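Picking Up and Carrying Physics Objects Without the Jitter

Posted 2021-08-31 in Tutorials, Unreal Engine, Blueprints

If you have ever tried to let the player pick up a crate in a first person game, you probably know the feeling. The crate comes up off the floor, everybody is happy, and then you walk into a door frame and the thing starts buzzing like a bee in a jar. I spent most of an April evening on exactly that while working on Limano, my little warehouse puzzle game, and I tried a good many wrong things before I found a setup I was pleased with. So let me walk you through it the way I wish someone had walked me through it, slowly and with the settings written out.

We'll be working in Unreal Engine 4 with Blueprints only. You don't need to write any C++ and you don't need a plugin. I'm assuming you can make a Blueprint class, add a component to it, and drag wires around in the event graph. If you've never opened the event graph before, this may be a bit of a steep first climb, but do bookmark it and come back!

What we're building

The player looks at an object, presses a key, and the object floats to a spot in front of the camera. It keeps its weight, it bumps into walls, it swings a little when you turn quickly, and it drops when you press the key again. There's also a throw at the end, which is really just for fun.

The part that does all the work is a component called the Physics Handle. You can think of it as a soft spring between a point in space and a physics body. You move the point, the spring pulls the body along, and the physics engine is still allowed to have its say when something gets in the way. A lot of people (me included, for far too long) start out by attaching the object to the camera with Attach Actor To Component. That looks fine in an empty room, but with simulation turned off the object doesn't push back against anything, and with simulation left on it detaches itself from its parent and falls on the floor. We want neither of those.

Step 1: Prepare the object

Make a new Blueprint based on Actor and call it something sensible. Mine is BP_Carryable. Add a Static Mesh component and make that the root by dragging it on top of DefaultSceneRoot. Please don't skip this bit. If the mesh is a child of some other scene component, the mesh will wander off when it simulates and the actor's own location will stay behind where you placed it, and you'll be puzzled later on when your distance checks give silly answers.

With the mesh selected, set these in the Details panel:

Simulate Physics: on
Mobility: Movable
Collision Preset: PhysicsActor
Linear Damping: 0.5
Angular Damping: 2
Mass (kg): tick the override box and enter 25

The mass is worth a moment of your time. If you leave the override off, the engine works out a mass from the volume of the collision shape and the density in the physical material, and big hollow-looking props can end up surprisingly heavy. One of my shelves came out at 497 kg, and I sat there for ages wondering why the handle couldn't budge it. Set it by hand while you're learning. You can always go back to the computed values once everything behaves.

Also open the mesh itself and check that it has simple collision. Go to the Collision menu in the static mesh editor and add a box if there isn't one. A mesh with only complex collision can't be simulated, and the Simulate Physics box will either be grayed out or do nothing useful.

Step 2: Add the handle and the hold point

Open your player character. In the Components panel, add a Physics Handle. It doesn't have a place in the world, so it simply sits at the bottom of the list, and that's fine.

Next, add a Scene component as a child of the camera and name it HoldPoint. Move it forward on X by 200 units and leave Y and Z at zero to begin with. Later you might want to drop it a little on Z so that the object doesn't fill up the whole middle of the screen, but get it working first and make it pretty afterward.

Now set up the handle's numbers. Select the Physics Handle and look for these:

Linear Damping: 200
Linear Stiffness: 750
Angular Damping: 500
Angular Stiffness: 1500
Interpolation Speed: 50

Most of those are the defaults, or very near to them, and they're a good place to start. If you want a heavier, lazier feel, lower the interpolation speed. I ended up at 12 for the big crates in Limano and left the small ones alone.

Step 3: Find out what the player is looking at

Add an input action named Grab in your project settings and give it a key. I like E, but you do whatever suits your hands.

In the character's event graph, bring in the InputAction Grab event. From Pressed, do a Line Trace By Channel. Start is the camera's world location. End is the camera's world location plus the camera's forward vector multiplied by a reach value. Make the reach a float variable, call it GrabReach, and set it to 300. Set the trace channel to Visibility and turn on the debug drawing (For Duration) so you can see the red line while you test. You'll be very glad of that line, believe me.

From the Return Value, add a Branch. From Out Hit, break the hit result and pull out Hit Component and Impact Point. Before we grab anything, check that the component is really simulating, using Is Simulating Physics. If it isn't, do nothing at all. Otherwise the player will be able to press the key on walls, floors and other scenery, and you'll get warnings filling up your log.
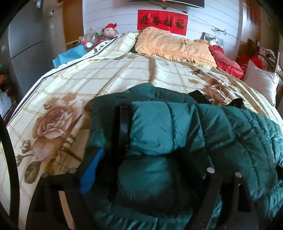

Step 4: Grab it

When both checks come out true, call Grab Component at Location with Rotation on the Physics Handle. There's a plainer version without the rotation, and the difference matters more than you might think.

Grab Component at Location leaves the object free to spin around the grab point. It's lovely for dragging things, like a chair by its arm or a body by its foot. With Rotation holds the object's angle steady as well, and that's the one for carrying a crate neatly in front of you. Pass in the following:

Component: the Hit Component
Bone Name: leave as None for a static mesh
Location: the component's world location (or Get Center of Mass, if your mesh has an awkward pivot)
Rotation: the component's world rotation

I used to plug Impact Point into Location, and you can certainly do that, but then the crate hangs from whichever corner you happened to click. It's a nice effect in a silly game and rather tiresome in a puzzle game.

After the grab, set a boolean named IsHolding to true. While you're there, store the component in a variable named HeldComponent (type Primitive Component), as we'll want it for letting go.

Step 5: Move the target every frame

On Event Tick, add a Branch that checks IsHolding. If it's true, call Set Target Location and Rotation on the handle, with HoldPoint's world location and HoldPoint's world rotation.

If you play now, you should be able to pick something up and walk around with it. Hooray! Take a minute and knock some things over. You've earned it.

You may notice that the object snaps around to face the same way as the camera when you grab it. If you'd like it to keep the angle it had when you picked it up, you need to remember the difference. At the moment of the grab, take the object's world transform and use Make Relative Transform with HoldPoint's world transform as the other input. Save the rotation part as GrabOffset. Then in Tick, use Compose Rotators with GrabOffset in A and HoldPoint's world rotation in B, and feed the result into the target rotation. The order does matter. I had A and B swapped for quite a while, and everything tumbled in a way that looked almost right, and those are the worst bugs to find.

Step 6: Let go

Make a custom event called DropHeld. Inside it, call Release Component on the handle, set IsHolding to false, and clear HeldComponent. Then go back to your Grab input, put a Branch right at the front that checks IsHolding, and call DropHeld if it's true. The same key now does both jobs.

You should also drop the object if it gets too far away. In Tick, after the target is set, measure the distance between HeldComponent's world location and HoldPoint. If it's greater than 100, call DropHeld. This takes care of the case where the crate gets stuck behind a doorway and the player keeps on walking. Without it, the spring stretches and stretches and finally yanks the crate through the wall at a great speed, and I've lost more than one puzzle piece that way.

Step 7: Stop the player from flying

Every carry system has this one at first. The player picks up a crate, looks straight down, jumps, and rides the crate into the sky. There are 2 simple cures and I use them together.

The first is to change the collision response while the object is held. Right after the grab, call Set Collision Response to Channel on HeldComponent, with Pawn set to Ignore. In DropHeld, set it back to Block before you clear the variable. Be careful about dropping something while the character is standing inside it, though. A short delay of 0.2 seconds before turning Block back on helps a good deal, but copy the component into a second variable first, or the reference will be empty by the time the delay is over.

The second is to set Can Character Step Up On to No on the mesh. You'll find it in the Collision section of the component, tucked away under the little arrow.

Step 8: The throw

Add another input action named Throw. When it's pressed and IsHolding is true, copy HeldComponent to a local reference, call DropHeld, and then call Add Impulse on the copy. The impulse is the camera's forward vector multiplied by a strength. Leave Vel Change unticked if you want heavy things to fly less far, and tick it if you want everything to fly the same.

With a 25 kg crate I use a strength of 20000, which sounds enormous, but remember the engine works in centimeters.

If it still jitters

Turn on Substepping in Project Settings, under Physics. It splits long frames into smaller physics steps and calms down most of the buzzing when an object is pressed against a wall. Next, look at Interpolation Speed and bring it down a few points at a time. Last of all, check that your character's camera isn't lagging behind on a spring arm, as HoldPoint will inherit that lag and pass it along to whatever you're carrying.

If the object drifts slowly and never quite reaches the hold point, raise Linear Stiffness or lower the mass. And if nothing happens at all when you press the key, turn that debug line back on and see where it's going. In my case it was hitting the character's own capsule, so I added Self to Actors to Ignore and ticked Ignore Self for good measure.

In the next part we'll put objects down onto marked spots so that they click into place, using a trigger box and a small timeline.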